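Sorting Returned Stock: Bins, Liners and the Light Table

Notes from the Skallstead stockroom, August

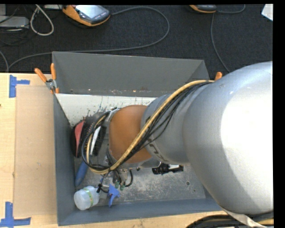
Mixed returns continue to arrive faster than single-product returns, and most of the questions sent in last month concern the same point: how much to put in a bin before it goes to the table for sorting. The short answer is less than the bin will hold. The longer answer follows.

Bin loading

A deep bin with sloping sides tends to gather its contents against one wall. If the bin is carried at a tilt, everything moves to the low side and stays there. Set the bin down level, then spread the items by hand so that each one rests on the floor of the bin. Do not stack. A bottle lying across another item will roll when the lower item is removed, and a cap that was only finger tight can come off at that point.

Bottles with liquid in them should be checked at the neck before they go in. Wipe the thread, seat the cap and turn it until it stops. Pump and trigger tops are to be locked or taken off. Anything that has already leaked goes into a lined tray and is logged as damaged, even if the label is clean. Containers over 2000 ml are sorted on the floor pallets and do not go in the bins at all.

Small items below 2 cm on the longest side should be bagged first. Some of the older bins have holes in the floor, and a lip balm or a battery will find its way to one of these sooner or later.

Bin condition

Oğuzhan Kozan went through the full set of gray bins at the end of the last quarter. Of 89 bins inspected, most showed scratching on the floor and pale wear patches where the surface has been rubbed over time. This is cosmetic and does not take a bin out of use. The following do:

Cracks that reach a corner or the rim.
Burrs that catch on a cotton glove when it is drawn across the surface.
Rust that comes off on a dry cloth.
A floor that rocks when the bin is set on a flat table.

Bins with any of these faults get a tag on the short side and go to the rack by the Wallis entrance. Please do not return a tagged bin to the line because the others are in use. Fourteen-day turnaround on repairs still applies.

Scuffs on white surfaces are a separate matter. Dark marks on a white panel make it harder to see small dark items against it, and the grime builds up fastest at the lower end where things come to rest. Wipe with a damp cloth and mild dish soap, then dry. Abrasive pads remove the marks but leave a rougher surface that picks up the next lot sooner. Nelell, who supply the replacement panels, give the same advice on their care sheet.

Tables

The light wooden tables are to be kept for bins and dry goods. Wet trays leave rings in the finish, and two tables had to be sanded in the spring for that reason. Put a mat down if there is any doubt. Bins should sit fully on the table top with no overhang.

Sorting order

The Sheikh method, adopted last year, remains in place. Take out rigid bottles first, then boxed goods, then soft packs, then whatever is left. Items with a readable code are scanned and placed code side up. Items with no code go in the end tray with a slip giving the bin number and the time. The end tray is emptied at 3 p.m. and again at close.

Throughput on this method is nearly 300 items per shift for mixed household goods. Cosmetics run slower on account of the small packs. No change to the targets is planned.

Supplies

New bin tags are in the second drawer of the supply cabinet. The old tags can be used up, but write the fault on the back, as the printed list does not include rust. Cotton gloves are on order and should be in before the end of the month. Requests for liners go to Oğuzhan Kozan by noon for delivery the next morning.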